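Why I Still Pay for a Travel Agent

Last July I booked ten days in Cillesach for my parents and me, and I let an agent do it. My brother laughed. He said that everything is on the internet now, and he is right, but I do not want everything. I want one hotel where my father can sleep on the ground floor.

The agency is called Ansari and the fee was 90 dollars. For this money a person read the ferry rules for me, and she noticed that our return boat did not run on a holiday. I would have noticed it at the harbor, with 2 old people and the bags. 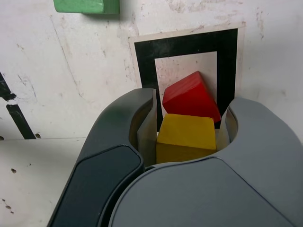
Firouzeh Mirzaei wrote under my first version of this text that an agent also earns from the hotel, so the advice is never fully free. She booked Pidum by herself and saved 261 dollars.

I accept this point. An agent should say openly who pays her, and I think many do not. Mine told me when I asked - but I had to ask. Still, I compare the saving with the three evenings I did not spend reading reviews.

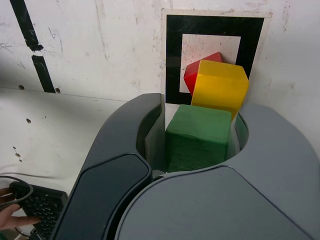
When I would not use one

For a weekend in Stamis I book alone. It is one train and one room, and if the room is bad I can laugh at it. With my parents I cannot laugh so easily, and next spring I will call Ansari again.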